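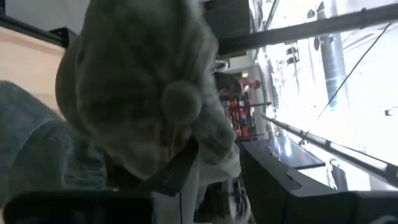 Je reprends le fil sur le tri des bonnets et des casquettes. On en était restés aux étagères du haut, je passe à ce qui était posé dehors.

Rappel pour ceux qui arrivent : la réserve Malov, c'est 30 casiers, et tout ce qui se porte sur la tête doit tenir dans les deux rangées du bas. Le reste va aux écharpes et aux gants.

Les bonnets en maille d'abord. Je ne les plie plus en quatre. À plat, une seule fois dans la largeur, le pompon vers l'extérieur. Plié en dedans, un pompon s'écrase, et il faut le reprendre à la main poil par poil.

Pour les peluches, j'ai essayé le rasoir électrique et le peigne. Le peigne prend plus de temps mais il n'entame pas la maille. J'ai rangé le rasoir.

Question reçue hier : faut-il laver avant de ranger ? Oui, à 30 degrés, lessive pour laine, séchage à plat sur une serviette. Pas de cintre, pas de pince à linge.

Les casquettes maintenant. C'est le morceau le plus long.

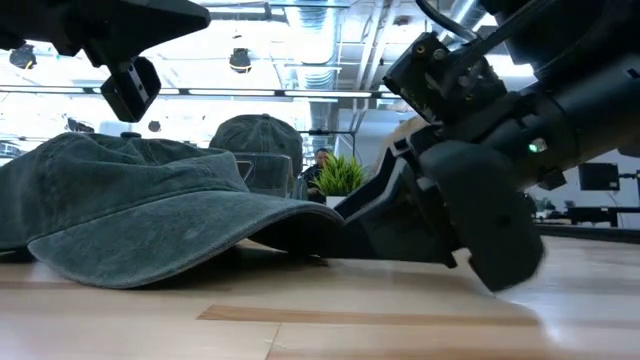

Bragança, avril

Casquettes en tissu délavé, dans les verts foncés. Je les mets sur la table avant de décider quoi que ce soit, parce qu'en pile on ne voit ni la calotte ni l'état de la visière.

Une calotte froissée, ça se rattrape. Un peu de vapeur, une serviette roulée à l'intérieur, une nuit comme ça. Pas d'amidon sur un tissu délavé, il laisse des marques claires.

Une visière courbe, je n'y touche pas. Ceux qui veulent l'aplatir sous des livres finissent avec un pli au milieu. Je l'ai fait une fois, la casquette est partie aux chiffons.

Le bord usé reste comme il est. On me demande souvent de le teindre. La teinture prend mal à cet endroit et déborde sur les coutures.

Pour le rangement, je les emboîte l'une derrière l'autre, calotte dans calotte, visières du même côté. Pas plus de six, sinon celle du fond se déforme.

Les boîtes viennent de chez Mimen, carton gris, couvercle séparé. Le modèle de 300 mm de large suffit pour une rangée de casquettes. J'avais pris plus petit l'an dernier et les visières forçaient contre le couvercle.

Étiquette sur le petit côté, au crayon. Le feutre traverse.

Dernier lot : les petites choses grises et molles qui ne sont ni des bonnets ni des écharpes. J'ai hésité à leur ouvrir un casier. Finalement la plante artificielle reste avec son tissu gris autour, et l'ensemble va sur le rebord, hors inventaire.

Pour la poussière sur le feuillage artificiel, un pinceau plat et sec. L'eau coule dans le tissu et met deux jours à sécher.
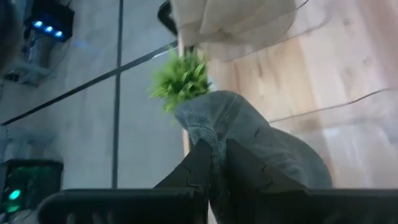

Arkavcombe répond que le pinceau ne fait que déplacer la poussière, et qu'un sèche-cheveux réglé sur froid, tenu à distance, va plus vite et n'abîme pas les feuilles.

Je veux bien essayer. Il faudra le faire dehors, sinon tout retombe sur les bonnets.

Il me reste les écharpes. Je les roule, je ne les plie pas. La suite dans le fil de mai.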